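The baker behind Prindamura is up before most of us have turned over, and by the time we meet she has already shaped 131 loaves. She still wants to walk, so we walk and talk.

"I came to bread by way of soup," she says, laughing. "My aunt made such a lovely soup, and there was never anything decent to dip in it!"

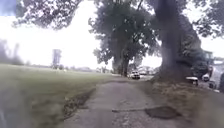
The worn path beside the big lawn.

She began at home with one tin and a bag of flour from Besar, the mill she has stuck with ever since. Her first recipe used 500 grams of flour and far too much salt, and she ate the whole thing anyway, over two days, with plenty of butter.

"People worry so much about their starter," she says. "Mine lived on top of the fridge for 5 years and I forgot it every May, when we went to my sister's. It always came back. Feed it, stir it, go and do something else."
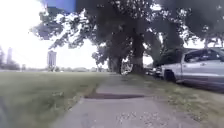

Pale concrete, with shade trees further on.

The shop itself came later, in the old Kaushik shoe repair premises, and the first oven was a second-hand Hisitz that cost her 800 pounds and (she is still a bit cross about this) would only bake evenly on the left.
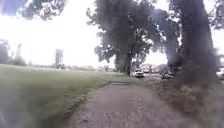 So for a whole winter she turned every tray by hand, halfway through, with a tea towel over each arm. "I do miss it a little," she admits. "You got to look at each loaf properly – you knew them."

I ask what she takes home for herself. The plain white, she says, a day old and toasted.

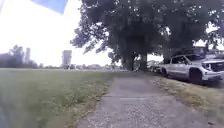 Her advice for a first loaf

"Make the same one again and again until you're bored of it. Then add seeds."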